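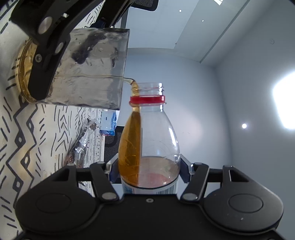 Back into the bottle

Pouring from a glass into a narrow neck is harder than pouring the other way. A jug has a lip that gathers the liquid into one stream. A drinking glass has a plain round rim, and the liquid leaves it wherever the rim is lowest. At a slow rate it tends to cling to the outside wall and run down towards the base.

Two things help. The first is angle. With the glass almost on its side, the last of an amber drink runs along the wall as a thin trail and drops clear of the rim in a short arc. The second is distance. The rim should sit just to one side of the neck, so that the arc ends inside the threads.

The bottle matters too. A clear plastic one with a domed shoulder will flex if it is gripped low on the label while nearly empty, and the mouth moves with it. Hold it upright and firmly, but do not squeeze: when the grip is released the level falls, and a bottle that looked full is not. The red tamper ring left on the neck can stay where it is. It does not affect the seal.

Leave 30 millimetres of air below the mouth – more if the drink is fizzy. Wipe the threads before the cap goes on, as dried sugar will make it stick. Juice or squash returned to a bottle in this way should go into the fridge at once and be finished within 3 days.

A funnel remains the better tool for anything over 70 millilitres.

Related
The Mogensen funnel, reviewed
Jugs from Drorkach: which lips drip
Zeden bottle brushes compared
November issue: storing cordial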